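Cletton Checkered Throw, Charcoal and Off-White: Review After a Winter on the Bed

I bought this one in the larger size and have used it daily since November.

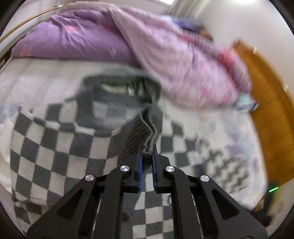
One reader who saw my earlier note about it wrote in to say hers went flat after two washes and now feels like a bath mat, and she wanted to know if I was washing mine cold. I am. Cold water, gentle cycle, no softener, and then over the shower rail overnight. She had been using the dryer on medium. I think that's the difference, but I only have the one blanket to go by.

The fabric is plush with a fuzzy face, and the pattern is a plain square check in dark charcoal and off-white. The off-white is a warm shade, closer to oatmeal than to paper. If your sheets are bright white you will notice it next to them. I have a lavender quilt with faint pink flowers on the same bed and the two get along better than I expected. The check is busy enough that I wouldn't put it next to another strong pattern.

Warmth is good. I keep the bedroom cool at night and through January I slept under the quilt with the Cletton on top and didn't need anything else. By April the quilt went to the foot of the bed and the throw was enough alone. It is too warm for me in June.

It paid 44 dollars for itself in the sense that I stopped running the space heater in the evening. The regular price is 50 and I caught it on a sale. At 50 I would still buy it. Much above that and I'd look at the Rometti, which I had before this one. The Rometti is heavier and has a bound edge, and the binding is the part I miss. The Cletton has a simple turned hem, and on one short side the stitching came loose near the corner in February. I sewed it back by hand and it has held.

Shedding was bad at first. For the first couple of weeks I found off-white fluff on everything dark I own. I lay my clothes out on the bed before I put them away, and a dark gray ribbed knit is the worst thing you can set down on a new plush blanket, as the fluff sits down in the grooves and a lint roller skips right over it. A stiff clothes brush run along the ribs gets it out. After the second wash the shedding mostly stopped. I'd suggest washing it before you use it at all.

It doesn't stay flat. If you like a bed that looks made, you'll be pulling this straight every morning, and it bunches toward one side by the time I've sat down to put my socks on. A cotton blanket lies better. I don't mind it much.

Folding it takes some room. It comes out as a thick bundle that will not fit in the Pretik underbed box I use for spare bedding, at least not with anything else in there. Rolled up, it takes half of a closet shelf.

The tag says to wash at 30 degrees, no bleach, no iron. There is no word about drying. I would like to see that added, given the email I got.

I'd buy it again in the same color. It also comes in a green check, but I haven't seen that one in person.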